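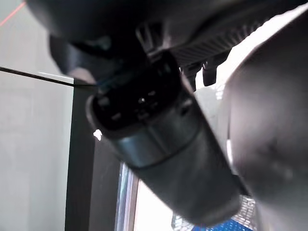
Report No. 12, page 5

Progress Report to the Visser Fund
Submitted on behalf of the Karnimon Interfaith Fellowship
Reporting period ending September

1. Purpose of the grant

The Visser Fund awarded the Fellowship a two-year grant to support adult religious education, to extend pastoral visits to members living outside Karnimon, and to preserve the congregational records held at the meeting house on Rasier Street. The present report covers the second half of the first year.

2. Adult education

The autumn study series opened on schedule under the direction of Róisín Buckley. Sessions are held in the library at 7:30 p.m. and are open to members of all the congregations that share the building. The subject for the first term is the Psalms in Jewish and Christian worship. Enrollment reached 12 before the first meeting, and the group was divided after several members of the Flollis parish asked to join. A daytime section now meets in the small parlor.

Two planned lectures on mourning customs were moved to the spring at the request of the visiting speaker. The fee set aside for them remains unspent and is shown in the budget attachment.

3. Pastoral visits

Regular visits to Flollis resumed in the period. Five lay visitors have completed the training course and signed the code of conduct. Requests from families come chiefly through the hospital chaplaincy, and the Fellowship has agreed to a written referral form with that office. Mileage costs ran above the estimate. We ask the Fund's permission to transfer a portion of the unspent lecture fee to cover them.

4. Congregational records

The oldest membership book dates from 1855 and is in fair condition, although the spine has separated. Hazel Bellamy has prepared an index of marriages and burials drawn from the early volumes, with more than 200 entries checked against the originals. Spelling of family names varies considerably, and the index gives each form as written. Baptisms and namings will follow.

Access to the originals is by appointment. Three requests from descendants were received and answered by mail.

5. Matters for the next period

The Fellowship expects to complete the index, to hold the postponed lectures, and to review the visiting schedule with the Flollis parish. A decision is still required on where the membership books will be stored while the vestry roof is repaired.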